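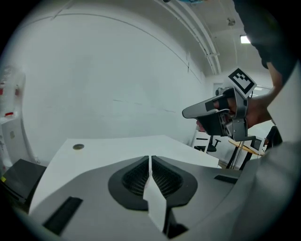

*Room 525, white desk with the round cable hole, ceiling light on.*

**Ticket 679: Desk cable hole and ceiling light, room 525**
**Building:** Flullamard, back side
**Sent to:** Hendau building service
**Opened:** Wed 14 November
**Status:** open, light part solved

**Problem**

We have two problems in this room and I put them in one ticket. If you prefer two tickets, please split it.

1. The cable hole in the white desk is too narrow for our power cable. The plug does not pass. At present the cable goes over the edge of the desk, and people catch it with the sleeve or the knee.
2. The ceiling light makes a buzzing sound. It begins some minutes after switching on and it is the most disturbing in the morning, when the corridor is quiet.

The desk is a Nimatine, 200 cm long, delivered in March. We have not changed anything on it.

**What we tried, desk**

- Pushed the plug through from the top and then from below. Same result both ways.
- Looked for a ring that can be taken out to make the hole wider. I turned it with my fingers and it did not move. I did not use a screwdriver, I was afraid to damage the white surface.
- Asked Nimatine by e-mail if a wider ring exists for this model.
- Tried a thinner cable from room storage. It passes through the hole easily, but it is too short to reach the wall socket.

**What we tried, light**

- Switched off, waited 5 minutes, switched on again. The sound came back.
- Switched off everything else in the room. The sound stays.
- Stood under the pipes on the ceiling and listened. The sound is clearly from the lamp and does not come from the pipes.

**Reply from Hendau**

Thank you for the clear report. For the light we will send the electrician from Ekpo. Please keep the floor under the lamp free for the ladder. For the desk, please do not drill. The desks belong to the building.

**Update, light**

Electrician was here before lunch. He changed a part inside the lamp and closed it again. I left the light on until evening and I heard no buzzing. You can close this part.

**Update, desk**

Nimatine answered. The ring is glued, and there is no wider one for this model. They suggest a cable with a removable plug, so that only the thin end must go through the hole. We would like to order one, but I need to know from Hendau if such a cable is allowed in the building, or if you must supply it.

Also a small question, not urgent. The white wall behind the desk has some faint scuffs. Is it planned to paint this side, or can we clean it ourselves with a damp cloth? I do not want to make it worse.

**Waiting for:** Hendau, answer about the cable and the wall.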